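Blog > Robots at Home > Trying Things Out

So the Ovora trial ran out last night, and I already miss it! If you skipped my August post, Ovora is the simulator subscription that gives you a robot arm, a gripper and a bunch of kitchens to practice in before you spend money on real hardware (I have not spent the money, please be proud of me).

Setup took me 17 minutes, and most of that was hunting for my password. The kitchens are the good part. You get marble counters, bowls, spoons, all sorts of stuff to reach for, and the wrist view is the one I ended up living in — way easier for lining up the fingers than the wide view from across the room.

My gripes: the shadows come out kind of jagged, and the help pages read like they were written for Clem Pirihi and other people with actual degrees. Also the price. It's $26 a month for one seat, and Feven Mamo keeps telling me to wait for a sale. I probably won't. I've got my eye on the bowl tasks again, and this time I'm going to slow the arm way down before I start.

Filed under: Reviews, Simulators

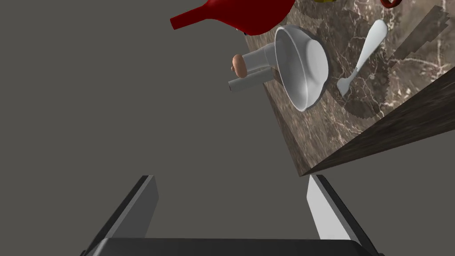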